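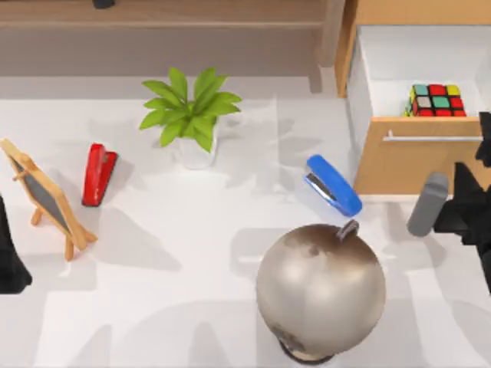 Barrett Tillman wrote back to my last column to say that no planner is worth paying for if you still end up nudging waypoints by hand at midnight, and that Closon would turn out to be one more of those. I have a lot of sympathy for that. I have nudged a great many waypoints in my life, and Barrett has probably nudged more. But I've now spent most of the fall with Closon, and I think he's going to be a little surprised, so let me take my time with this one.

Closon is a motion planning package for two-arm setups, and it comes with its own simulator. You build a tabletop, drop your objects on it, tell it what you'd like done, and it works out paths for both arms together. I reviewed version 1 of Doucet in this same spot last year, and I'll be comparing the two all the way through, as they cost nearly the same and most of you who write to me are choosing between them.

Installation first. Doucet took me a whole afternoon and a phone call. Closon took 11 minutes on my older desktop, and that included making tea. It did complain about my graphics driver, in a message I could understand (bless whoever wrote it), and once I'd updated that it ran fine.

My test layout is a desk with a good bit of clutter: two staplers, a plant, a globe, a little easel chalkboard, and a cabinet with its drawer open and a Rubik's cube inside. I like an open drawer for this kind of work. The front panel and the handle make a lip that a lazy planner will happily drive a finger through, and the globe is big enough that an arm on one side can't simply sweep across the front. The plant is there to be mean. All those thin pointed leaves are murder on collision checking, and Doucet used to wrap the whole thing in one fat box and then tell me there was no way past it.

Closon lets you choose per object. I left the leaves on the detailed setting and put everything else on the coarse one, and planning stayed quick. I ran 600 reach-and-lift requests on the blue stapler from random starting poses and got a clean path on all but 40. Most of the failures started with the gripper tucked in tight against the cabinet, and I can't be too cross about those – I'm not sure I could get out of there either.

The cube was harder. With default settings it found a path into the drawer on 85 percent of tries, and the paths it found were sometimes awfully roundabout, with the wrist turning nearly all the way over before going in. There's a smoothing slider that helps. It's buried two menus down under "Post," and the manual mentions it exactly once.

Now for the grumbles. The scene editor has no undo for moved objects, which cost me an evening. Shadows are pretty but slow things down, so turn them off for long batches. And the perception add-on from Grotbridge, sold separately, kept handing over poses for the globe that had it sunk slightly into the table. Hazel Brannigan wrote in to say she saw the same thing at Irmont and fixed it by locking the table height first. I tried it and she's right, thank you Hazel.

Would I buy it? Yes, and I did, when the trial ran out. If you have one arm and a tidy bench, stay with Doucet and save yourself the learning. If you have two arms and a desk like mine, get Closon, find that slider, and save your scene often. Barrett, I've hand-edited one waypoint since I started, and it was before supper.

Updated 12/6/20: the new release adds undo, but only for rotation.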